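Workshop notebook – two-arm bench, Kuvstead shared workshop
5 July 2018
Entry by Marleny Tamayo. Copied to Maritza Chambi.

1. Purpose of the session

The work today concerned the handling of soft items by both arms together. The rigid-block trials were closed in January and are not repeated here. Caps were chosen as the first soft item, as they combine a stiff brim with a crown that folds under very little load. Prostimum, the control program, was left at the version noted in the previous entry.

2. State of the bench

Both arms remain bolted to the front rail. The left wrist camera had worked loose in its bracket and was refitted before power-up. The cable loop on the left side was given more slack, as it had been pulling at the end of travel. This should be checked again after the next long run.

The grip limit was set to 60 on both sides, in program units. The earlier value of 77 left a crease in the twill and is withdrawn for fabric. Members using the bench for other work are asked to restore their own value and to write it in the log.

3. Grip on the crown

The first grips were taken on the folded panels of the crown, with one gripper holding and the other brought in towards it. The fingers close well on a double thickness of cloth. On a single thickness the result depends a great deal on where the seam falls, and the strap buckle is to be avoided altogether. 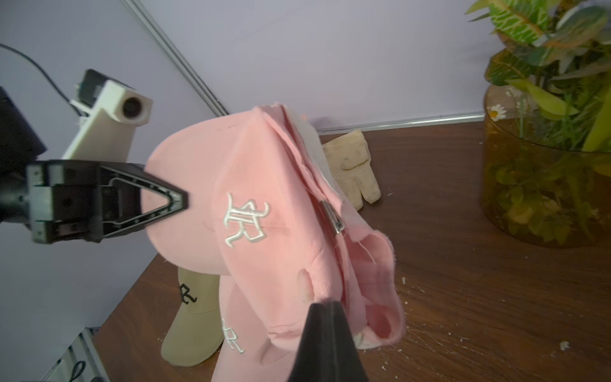 Fig. 1. Pink cap held upside down by one gripper, second gripper at the crown. Wrist camera view.

The view from the wrist is adequate for judging the fold but poor for judging depth. Maritza Chambi has proposed that the approach be slowed over the last part of the movement, and a setting for this has been added to Prostimum under the name Nicholas. The name is hers and may be changed when the settings are next tidied.

4. Lifting with both arms

The second part of the session dealt with bringing the grippers to the same item from opposite sides. The difficulty lies in the timing. Should one arm arrive early, it pushes the cap across the table, and the other closes on the brim or on nothing. A wait of 800 ms was placed before the joint close command – this is generous and may be shortened once the arms are better matched.

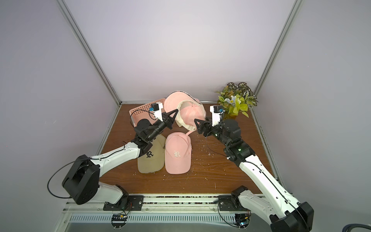
A further point concerns the clearance between the fingers. With both grippers at one cap there is very little space left between them, and the program has at present no rule to prevent contact. Until such a rule is written, two-arm runs are to be made at reduced speed with one person at the stop button throughout.

The Bunasus routine for finding the brim was not used. It was written for plain items and is likely to be misled by the embroidered lettering. Marleny Tamayo will look at this separately.

5. Outstanding

Left camera bracket: replace the screw with one of the proper length.
Contact rule for the grippers: Maritza Chambi to draft.
Bench top: brush down before the next run. There are white flecks on the wood.
Wait before joint close: repeat at a shorter value and record both.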